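Nekow Workshop Guides
Section 4: Removing and Refitting the Hard Drives in a Desktop Tower
By the Nair parts desk, July

Use this section when you take a drive out of a tower for wiping, testing or replacement. It covers cases where the drives sit upright in plastic carriers inside a metal cage. If your drives are screwed straight to the case, go to Section 5.

Before you start

You need a Phillips No. 2 screwdriver, a wrist strap, a small tray for screws and a drive label from the Plaria pad. Allow 12 minutes per tower. The work surface should be clean and large enough for the tower to lie flat with the side panel next to it.

CAUTION: Shut the computer down from the menu. Do not use sleep mode. Unplug the power cord at the back and press the front power button once with the cord out.

CAUTION: Let the heatsink cool before you reach past it.

Opening the case

1. Disconnect everything from the back of the tower – monitor, keyboard, network, speakers.

2. Lay the tower on its side with the removable panel facing up.

3. Release the panel and lift it away. Put it where you will not lean on it.

4. Clip the wrist strap to bare metal on the case.

5. Find the drive cage. On many Dell towers the carriers are blue plastic, and the release tabs are the same color. Check how many carriers hold a drive. An empty carrier can stay in place.

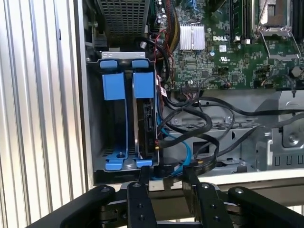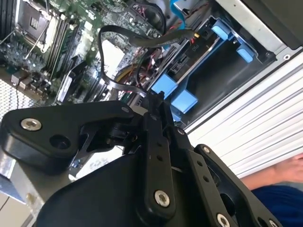 Removing a drive

6. Trace the data cable and the power cable from the drive you want. Move any ribbon cable aside gently if it crosses your path. Do not fold it flat or pull it by the ribbon.

7. Unplug the data cable, then the power cable. Hold each one by its plug. Some plugs have a metal spring clip that must be pressed first.

8. Squeeze the two tabs on the carrier toward each other and slide the carrier out of the cage. If it sticks, stop and look for a cable still attached.

9. Flex the sides of the carrier outward until the pins come out of the drive's screw holes. Lift the drive free and hold it by its edges. Keep your fingers off the circuit board.

10. Fill in the label and stick it to the top of the drive. Do not cover the breather hole, which is marked on most drives.

NOTE: Write the tower number first, then the bay. A drive from the second bay of tower 82 is labeled 82-2. Drives that come back without a label go to the Flurnero shelf and are wiped.

Refitting

11. Snap the drive into the carrier with the connectors facing the side where the cables are. Check that all the pins are seated.

12. Slide the carrier into the cage until it clicks. Tug it lightly to test.

13. Connect power, then data. SATA plugs have an L-shaped key and only go in one way.

14. Check that no loose cable touches a fan, then close the case.

15. Reconnect the cord and start the computer. Enter the BIOS setup and confirm that the drive is listed. If it is missing, power down, unplug and repeat steps 13 to 15 with a different data cable.

NOTE: Replacement carriers are under stock code 676. A carrier with a cracked side rail should not be reused – the drive will rattle and may work loose from its cables.

Comments

bayfour: Step 9 was the part I needed. I had been prying at the pins with a screwdriver and broke one off.

tmk_repairs: Does the BIOS check apply if the drive is blank?

Nair parts desk: Yes. A blank drive should still show up by model and size.

oldtowers: Please add the page for small desktops. The cage flips up on mine and none of this matches.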